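The Blocks That Stay Out of the Box

Glenys Kershaw started cutting wooden blocks in June, after the nursery school in Bloxham asked her to replace a set that had been in use longer than any of its teachers. She had been making kitchen stools. The first order was for 38 blocks, all rectangular, and she thought it would take a weekend. It took most of the summer.

The trouble was the edges. A stool leg can be a little out and the sitter will never know. A block that is a little out will bring down a tower at the fifth or sixth story, and a four-year-old will want to know why. Kershaw threw out her first batch and bought a better saw blade.

Her workshop, Wendoma, is a single room behind a hardware store. Clive Staniforth does the sawing in the mornings and Kershaw does the sanding and painting after lunch. They buy their boards from a yard an hour north and let them sit indoors for 2 weeks before cutting.

Paint was the next question. Many old block sets were colored all over, and the color chipped wherever one block knocked against another. Kershaw's first samples did the same. Staniforth suggested leaving the broad faces alone and painting only a part of each block, so the children would have a color to sort by and bare wood to stack on.
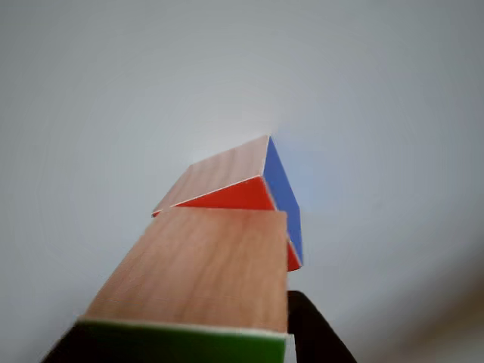
Vol. 5, No. 2

The green end was a favorite with the teachers, who had asked for something bright enough to find under a shelf. On the natural faces the grain runs lengthwise, and Kershaw sands in the same direction, first by machine and then by hand. She doesn't varnish. Bare wood grips better, she says, and a slick block slides off the one beneath it.

Dorothy Horrocks has taught the youngest class at Bloxham for most of her working life. She keeps the blocks on a low shelf next to the rug and does not put them away at the end of the morning if something is half built. Parents sometimes ask whether the children get tired of them.

"They get tired of the garage with the ramp," Horrocks said. "They don't get tired of the blocks. One week it's a road, then it's beds for the animals."

She has noticed that beginners lay blocks flat in a row, one behind another, well before they try to go up. Bridges come later and cause the most arguments.

Wendoma has now made around 500 blocks. A second school has ordered a set with longer pieces, and Staniforth is working out how to get them from the same boards without wasting the ends. Kershaw still has two stools to finish for a customer who paid in the spring.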